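The Night Ferry to Sedau

Olaia Zabala missed the four o'clock boat and had to wait for the night one.

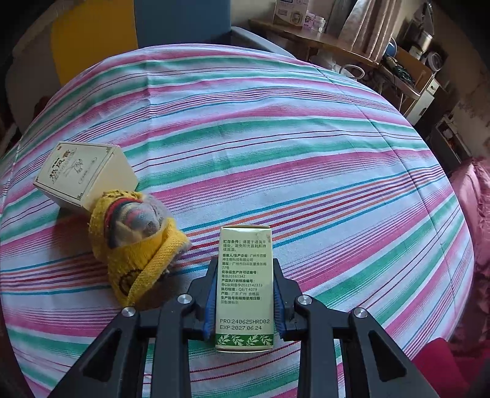 1. The Waiting Room

The man at the ticket window slid her change under the glass and told her the next crossing was at eleven. It was a quarter past four. She asked if there was anything sooner, and he said there was a boat to Rees, but Rees was the wrong way.

She sat down on the bench by the radiator. Her mother's house key was in her coat pocket, on a loop of kitchen string. The lawyer had mailed it to her in a padded envelope with a letter dated May 7, 2019, and a form to sign. The letter said the house had to be emptied by the end of the month. It said that anything left inside would be treated as part of the sale.

She had not been to Sedau since the funeral in December. Her brother had stayed on for a week then and had done nothing but fix the back gate.

At six a woman came in with a boy and a crate of seedlings. The boy wanted to know why the clock over the door was wrong. His mother said it had always been wrong. Olaia looked at her watch and saw that the clock was 5 minutes fast, the same as when she was at school and used to run for the boat and find it still there.

"Are you going over?" the woman asked.

"To clear a house."

"Whose?"

Olaia told her. The woman shifted the crate on her lap and thought about it.

"She sold me a sewing machine," she said. "She wanted 50 for it and I gave her 40, and she never let it go. Every time I saw her in the bakery she said I owed her ten."

"That sounds right," Olaia said.

2. The Crossing

The boat was nearly empty. A truck with LASTENT FLOORING on its door was parked on the car deck with its driver asleep inside. Olaia went up to the cabin and bought tea and a cheese roll, then took them outside because the cabin smelled of diesel.

She had meant to use the time to make a list. She had a notebook and had already written "kitchen" at the top of a page. Under it she wrote "plates" and then "the blue bowl – ask Jon." She didn't know what else was in the kitchen. She could picture the table and the calendar from the feed store and her mother's back at the sink, but when she tried to open a cupboard in her mind there was only the door.

The woman with the seedlings came out and stood next to her at the rail. The boy was asleep on a row of seats, she said, with his shoes on.

"I have the money on me," the woman said. "The ten."

"You don't have to do that."

"I know I don't have to."

She took a folded bill from her purse and held it out. The wind was strong and they both kept a tight hold on it while it passed from one hand to the other. Olaia put it in the pocket with the key.

"Does it still work?" she asked. "The machine?"

"It eats thread. She told me it would."

3. The House

It was after one when she got the door open. The power was still on. She had expected the place to look smaller, and it looked the same size, only colder. The number plate, 2263, had come off the wall and somebody had leaned it against the step.

She went into the kitchen with her coat on and opened the first cupboard. Plates. The second had flour, rice and jam jars, washed and stacked with their lids off. In the third, behind the coffee, was the account book.

Her mother had written down everything. Olaia sat at the table and turned the pages. There was a loan of 200 to her brother, with a line through it and the word "forget" beside it. There were eggs, and shoes, and a window. Over 30 pages in she found the sewing machine. It was down for 50, with 40 received, and next to that, in pencil, "10 to come."

She looked in the drawer by the stove and found a pencil. She drew a line through the words and wrote "paid" after them, and the date was tomorrow's by then, or today's, so she left it off.

Then she put the bill between the pages and went to see if there were sheets on the bed.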